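# Trakico Hiring Inventory Clerk, Part Time

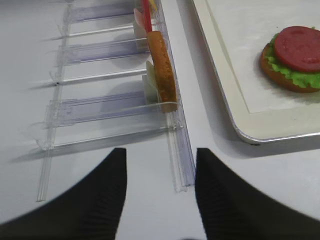
CARRASCO, April – Trakico is looking for an inventory clerk to join the stockroom at its Carrasco branch. We sell small supplies to offices, schools and repair shops, mostly by phone and mail. The stockroom holds 2,000 product lines in 118 bays, and the clerk keeps the records in line with the shelves.

The job is 24 hours a week. Shifts start at 7:30 a.m. and end at 1:30 p.m., with a paid break at 10. The work stays the same all year except for the back-to-school rush, when extra hours are offered first to part-time staff.

**What you will do**

- Check deliveries against the packing slip and enter them in Lukex, our stock system
- Count one section of bays each shift and report differences
- Relabel bays when a product line is moved or dropped
- Pull and pack orders when the packing desk is short
- Set aside returns for the supplier

**What we ask for**

You should be able to read and write English well enough to fill out a claim form, lift 40 pounds, and stand for most of a shift. Experience in a stockroom is useful but not required. You do not need to know Lukex. Training takes two weeks and is paid at the full rate.

A driver's license is not needed. The 953 bus stops across the street from the loading dock.

**Pay and benefits**

Pay is by the hour and is set out in the offer letter. There is a $300 payment after the first 90 days. Part-time staff get paid holidays and one week of paid vacation in the first year, two after that. Work gloves are supplied. Safety shoes are not, but we pay back half the cost with a receipt.

**How to apply**

Send a resume or a short letter about your past work to Emiliano Figueroa, stockroom manager, or leave it at the front counter before 4 p.m. Please include a phone number and the earliest date you could start. Interviews last half an hour and include a short walk through the bays.

People who applied for the Drason delivery route last winter are welcome to apply again.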